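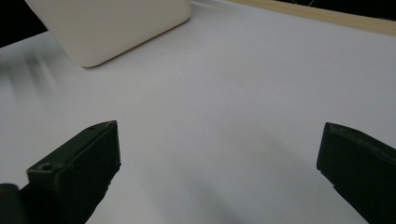 White tabletop, Sunday

Sunday, June 9, 2024

The bathtub faucet is in! I am writing this with sore knees and a thumb that smells like pipe sealant, and I could not be happier. The old one had been dripping since December, and I had gotten so used to the sound that last night, lying in bed, I kept waiting for it.

I ended up going with the Drulel spout after all, the plain one with the diverter knob on top. I went back and forth on the Kerley for weeks (prettier, no question, with that little curve at the end) but it sticks out only a short way past the wall and our tub has a wide lip, so half the water would have run down the enamel. The Drulel was 94 dollars, and the Galli store had it on the shelf.

Getting the old spout off was the part I had dreaded, and it was so much easier than I thought! There was a tiny set screw underneath, all gunked up with lime. I soaked a rag in vinegar, tied it on with a rubber band, went and had breakfast, and after 40 minutes the hex key went right in. One good twist, a horrible squeak, and the whole thing slid into my hands. Behind it was a ring of old caulk the color of tea. Scraping that took longer than everything else put together.

Called Morena Grasso in the middle of it to ask whether the copper stub looked too long. She put one in at her place last year and knew right away what I meant. She said to measure twice and sand off the burrs so the rubber ring inside doesn't tear. I would have shoved it straight on, so thank you, Morena. She also wants to know what tile we're doing and I still don't have an answer for her. The Bunis samples are lovely but I keep changing my mind between the green and the chalky blue.

Ran the tub for a good while after lunch and felt all along the wall with a dry paper towel. Nothing! Then I pulled up the knob and the shower came on strong, with hardly any water sneaking out of the spout, when before it was like taking a shower and filling a bath at the same time. I yelled down the hall about it.

Still to do: a fresh bead of caulk (the white, the clear one always yellows on me), and the shower hose needs a new washer where it meets the head. I have 7 of them in the drawer and I think every one is the wrong size. Also the towel bar, which wobbles.

Going to take a bath now, a deep one, with the door shut and the radio on.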